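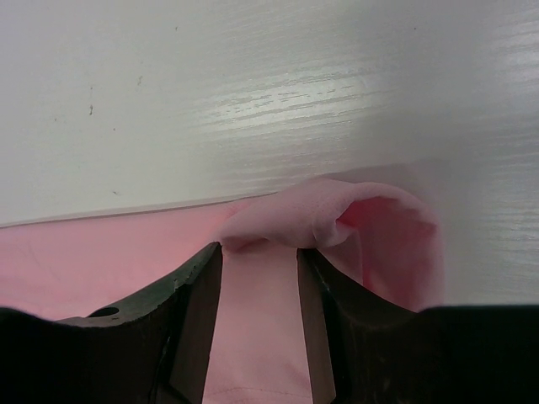

4. Folding and Storing the Cloths

Applies to the thin pink cloths supplied with the Drernik surface care kit. Cloths must be fully dry before folding.

4.1 Preparing the surface

1. Use a flat, smooth surface larger than the open cloth. A glossy white tabletop is suitable.
2. Wipe off dust and specks. Loose grit can be picked up by the fabric and scratch the finish later.
3. Lay the cloth down and smooth it from the center toward the edges.

4.2 Folding

1. Lift one side of the cloth with both hands and bring it across to the opposite edge.
2. Lower it slowly. If the fabric bunches into a raised fold, lift it again and lay it back down — do not press the hump flat, as this sets a crease.
3. Line up the borders and smooth the doubled cloth.
4. Fold once more in the other direction.
5. Place in the Loleck storage sleeve with the folded edge facing the opening.

Note: The sleeve holds up to 5 folded cloths. Overfilling strains the seam.

CAUTION: Do not iron. If creases remain, hang the cloth for 60 minutes and fold again.

CAUTION: Do not leave a damp cloth on a painted surface. Color may transfer.

4.3 Storage conditions

Keep the sleeve closed, away from direct sunlight. Relative humidity should not exceed 70 percent. For replacement cloths and sleeves, see Section 7, Spare Parts.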